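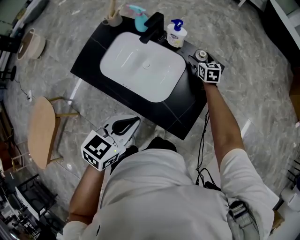 Can you teach a robot to clean a bathroom sink without having a robot in the room?

A person can do the job with a pair of hand-held grippers while the movement of each gripper is recorded, and a robot with matching grippers can be trained on those recordings later. The robot doesn't have to be there for the first part. It does have to be there for the testing, and the testing takes longer than anyone would like.

Fuseini Amoah has spent most of the past year on the first part. He runs home recording for Grurnbridge, a small company that trains two-armed machines to do housework. His team goes into bathrooms, kitchens and laundry rooms, does ordinary chores with grippers in place of hands, and brings the results back to an office above a tile showroom.

A vanity counter is one of his favorite places to work. There is usually a bottle of hand soap, a spray bottle, a cup of something, and a faucet in the way of all of it.

"People ask for the big jobs," Amoah says. "Make the bed, cook dinner. I would like a machine that can pick up the soap, wipe under it and put it back facing the same way. If you can do that in 13 different bathrooms, you have learned something about bathrooms."

The grippers are simple to hold. The person squeezes, and the fingers close. On top of each one sits a white cube printed with black-and-white square patterns. Software looks for those patterns in the video and works out where the gripper is and which way it is turned. A cube has the advantage of showing a pattern from most angles, so a twist of the wrist doesn't hide everything at once.

Learning to work this way takes a new person five days. The first day is mostly dropping things. Grippers have no fingertips to feel with and no palm to push with, and people reach for objects the way they always have. A bottle gets pinched at the cap and tips over. A cloth gets grabbed in the middle and drags its corners through the toothpaste. By the third day most people have slowed down and started planning where the bottle will go before they pick it up.

Slowing down is good up to a point. Amoah throws out recordings where the person stops too long to think, because a model trained on them will stop too. He also throws out the ones where the person saves a bad grab by pressing the object against their chest. The robot has no chest to speak of.

"You want small mistakes that get fixed with the grippers," he says. "Bump the faucet, back off, go around. I keep all of those."

There is an older way to do this, and Grurnbridge still uses it. In remote control, or teleoperation, a person moves a pair of controls and the robot's arms follow. Every recording is one the robot has physically carried out, so there is no question about whether its arms can reach. The company's remote station is called Issahaku, after the street where it was first set up, and it has a chair that everybody complains about.

The trouble with Issahaku is getting it to people's homes. The robot travels in a crate. It needs a ramp, a clear floor and somebody to watch the stop button. In a narrow bathroom with a stool on one side and a cabinet on the other, moving the base into place can use up half the morning. A person with two grippers walks in and starts.

The company put the two methods side by side in May, using one task: clear a counter, wipe it, and put everything back. Working by remote control, the team recorded 205 usable attempts. Working with hand-held grippers for the same number of hours, they recorded 513. The remote recordings were better one for one. A model trained only on them made cleaner movements in the test room, and a worse showing in any bathroom it hadn't met. The model trained on the gripper recordings was a little clumsy everywhere.

Grurnbridge now mixes them. The gripper recordings come first and cover as many homes as possible. A smaller set from Issahaku comes after, to teach the model what its own arms feel like at the end of their reach.

Reach is where the hand-held method goes wrong most often. A person at a sink leans. The hips move, the shoulder drops, and the hand gets to the back corner of the counter without any thought. A robot standing in the same spot may run out of arm. Amoah's team has a program named Sasta that replays each recording on a model of the robot and flags the places where a joint would have to bend too far. In the first batch, the area behind the faucet was flagged so often that the team changed its instructions. The person now takes a step to the side before going for anything at the back.

Shiny surfaces are another problem. A glossy basin throws back light, and a polished stone floor does the same. A black faucet on a black counter gives the software very little edge to work with. None of this bothers the person doing the wiping, who knows where the counter stops. Amoah doesn't change the lighting or put down a mat. If the robot is going to be sent into bathrooms like these, he wants them in the training.

Cords are the complaint he hears most from his own people. They catch on drawer pulls. They get wrapped around an elbow during a turn. A wireless version of the grippers, called Zidis, has been promised by the company's hardware group and has slipped more than once. The team has learned to glance down before turning, and some of them say they now do it at home.

The robot's own record at the sink is mixed. It can move a soap bottle off the counter and return it. It wipes open areas well enough and leaves a ring around the base of the faucet. Spray bottles are hard, since holding one steady and pulling the trigger are two jobs for one gripper. The current answer is to hold the bottle in one gripper and squeeze with the other, and that leaves no gripper for the cloth — so the cloth gets put down, sometimes in the basin.

Amoah has a list of things to record next. Medicine cabinets are on it, and so are shower doors. He has asked for more small bathrooms in older buildings, where the counter is barely wider than the sink and everything on it has to be moved twice.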